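4. Setting up the play corner scanner and lending shelf

Before you begin, you should have the Droltard base station out of its box, the Tilahun label roll loaded (section 3), and somewhere to sit. If the light on the base station is red, go back to section 2. If it is purple, you have bought the older model, and section 2 will still help you, though less.

4.1 Connecting the scanner

1. Charge the hand scanner for 12 hours before first use. It will claim to be full after two. It is being optimistic.

2. Hold the scanner within arm's reach of the base station and press the grey button until you hear two short beeps. One long beep means you pressed the other button.

3. Open the Zellis lending program and choose Devices, then Add. The scanner appears in the list as "Unit 1" even if it is your fourth.

4. Rename it to something your helpers will recognise. You have 27 characters, spaces included. Accented letters count as two, for reasons lost to the Herkside software department.

Note: The scanner remembers one base station at a time. Taking it home in your coat pocket does it no harm, but it will sulk until step 2 is repeated.

4.2 Adding toys to the catalogue

The catalogue holds 596 entries. A set counts as one entry if you catalogue it as a set, and as many entries as it has pieces if you don't. Decide which you prefer now. Changing your mind later is possible (see section 9) and will take up an afternoon.

1. Choose Catalogue, then New.

2. Type a short name. Plain nouns work best: "banana", "colander", "ketchup bottle". Members search for the word they would say out loud, and very few of them say "imaginative food play, assorted".

3. Pick a group. Kitchen, Vehicles, Puzzles and Soft Toys are there already. The program insists on a single group per entry, so a soft toy shaped like food must be one or the other. We suggest Kitchen, as people hunting for pretend groceries tend to be in more of a hurry.

4. Add a photo if you like, taken against a plain, pale surface. Up to two photos can be stored with an entry, and the first is the one shown on the shelf screen.

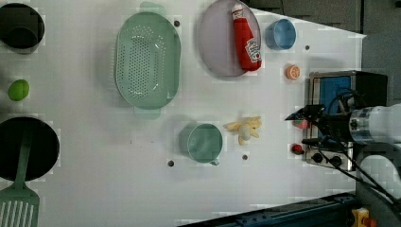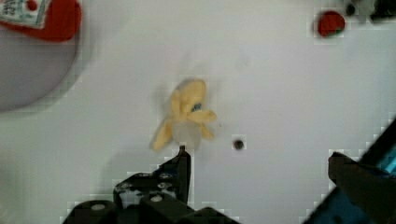 Fig. 7. Catalogue photos on a white tabletop: pieces for a kitchen entry (first), a plush banana (second).

5. Choose Print Label. The label comes out face down. Let it cool for a moment before you peel it, or the barcode will come off on your thumb, where it scans perfectly well.

6. Stick the label somewhere flat. On fabric toys use the sew-in tags supplied, and keep sticky labels for the box or bag.

Caution: Do not stick labels on anything small enough to be swallowed, or over a safety mark. Small parts should be labelled by their bag only.

4.3 Setting loan limits

New members start with a limit of three entries for 14 days. To change this, choose Rules, then Loans.

1. Enter the number of entries a member may borrow. The highest figure accepted is 40. We have yet to meet the family who needed it, but there was a request.

2. Enter the loan length in days. Zero means "no limit", not "bring it back at once". Several toy libraries have found this out in the expected way.

3. Tick Reminders if you want a message sent the day before a loan is due. The wording can be edited. The default wording was written in January, by someone with a cold, and most people do edit it.

4. Press Save. The Close button does not save, and does not ask.

4.4 Checking a return

1. Scan the label. The shelf screen shows the entry name, the first photo and the piece count, if you entered one.

2. Compare what came back with what is on the screen. Tick Complete or Parts Missing.

3. If you ticked Parts Missing, type which part. "A bit" is accepted by the program but will not please whoever reads it next.

4. Put the toy in the cleaning crate. It stays off the available list until someone scans it again with the mode switch set to Clean.

Note: If the screen shows a different toy from the one in your hand, two labels have been swapped. Scan the neighbours on the shelf until you find the other one. It is usually in the same crate.

Go on to section 5 to add members, or to section 8 if the base station has started to click.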